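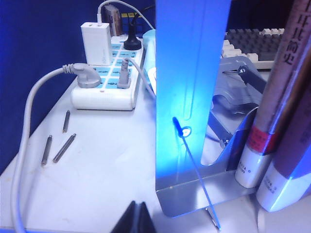 3.2 What people keep on their desks

I went into this part of the study expecting paper. Frauke Hamann and I had spent most of November walking the Gratley floor with a clipboard, and I had a whole column ready for printouts, folders and sticky notes. I barely used it. What filled the sheets was power: strips, chargers, plugs with fat gray cables, plugs with thin ones, and all the little bits of hardware that collect next to them. We logged 86 desks in the end, and on 14 of them the power strip sat right up on the work surface, where you'd otherwise put a notebook (or your elbow).

I asked people about this and mostly got shrugs. Kumaresan Arumugam, who sat with us for the coding, thinks it comes down to reach. If you charge a phone, a headset and something on a bench lead all in one morning, you don't want to crawl under the desk each time. I think he's right, but I'd add that the partition sockets are awkward once a computer case is parked near them, and a strip on top is the easy way out.

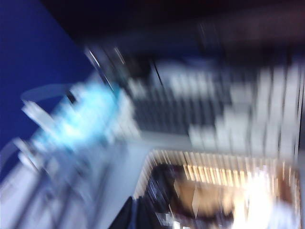

Figure 4. Motion-blurred view, with blue behind and a paler, slatted area across the middle.

Small loose parts gave us the most trouble. Screws, spacers, standoffs and clips don't belong to any of the groups in the Mathew scheme, which we borrowed for the first pass, so Frauke and I each made up our own rule and of course they didn't match. We went back and put everything shorter than a finger into one group called "bits." It's crude! But our agreement got much better after that, and I'd do it the same way again.

Books were the nicer surprise. I had guessed manuals, and there were manuals, but we also found history, novels and a fair amount of library stock, barcode and all. Some lay flat under other things. Others were stood up on the desk with the cover showing, almost like a picture. 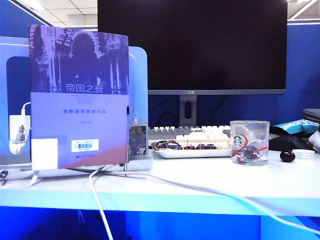
Figure 5. Hardcover with a library barcode label, standing beside a computer case. The subtitle refers to the Ottoman Empire; the monitor behind is off.

We coded an upright book as "on display" if the front cover faced the chair side or the aisle, and as "stored" if only the spine did. Ita Keogh objected that a book can be stood up simply to clear some space, and I have no good answer to her. For the counts in the next section I kept both codes but added them together wherever the difference didn't matter.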